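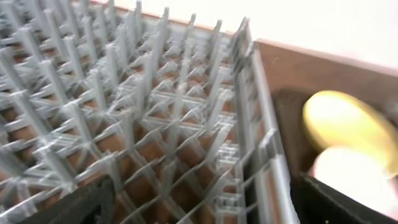 A gray plastic rack on a wooden tray.

BROTTHORPE GROWERS OPEN RHUBARB AND SOFT FRUIT SWAP FOR THE SEASON

Brotthorpe, September. The Brotthorpe Kitchen Garden Group is opening its fall plant and preserves swap to anyone who grows food, whether that means a full plot or one pot of mint on a back step. The swap runs from 2 p.m. at the Zavodberg Hall, and entry is free.

Gardeners can bring divided crowns, rooted runners, saved seed and spare jars, and go home with something they have never tried. Last fall 93 households took part, and we ran out of gooseberry cuttings before the tea was poured! This year members have potted up plenty more, along with black currants, Welsh onions and a very cheerful patch of sorrel.

New this time is a cooking table, where members will share 15 recipes for using up a glut. There is a green tomato chutney, a plum and ginger jam with less sugar than most, and a beet cake that has won over a good many doubters (the frosting helps). Recipe sheets are free to take, and we would love to have yours to add to the pile.

The group is also launching the Fevby Seed Shelf, a lending collection kept at the Danladi Garden Center. Borrow a packet in spring, grow it, and return some seed when the crop is done. Beans, peas and lettuce are the easiest to start with. The shelf opens with 2,000 packets, most of them saved by local growers.

Please label plants with the variety, if you know it, and shake off any loose soil before you pack them. Jars should have a lid that fits and a list of ingredients. Dogs on leads are welcome in the yard.

To offer plants ahead of time or ask for a table, leave a note at the Danladi Garden Center front desk.

ENDS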